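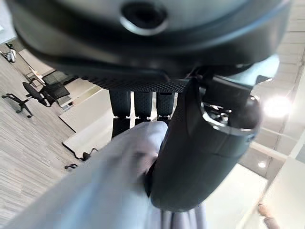
Mending Night Is Back in Beddale

Print | E-mail
2 min read

Dig out that shirt with the missing button — mending night returns to the Finport Room in November! Đạt Lâm will be showing beginners how to darn a sock heel, and he's brought in 22 colors of thread to pick from. Doors open at 5 p.m. Last spring's tables filled up fast, so come early if you want a seat by the window. 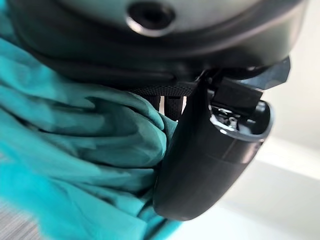 What to Bring

One or two things to fix, washed please, and small scissors if you have them. Baltasar Sepúlveda has the spare needles.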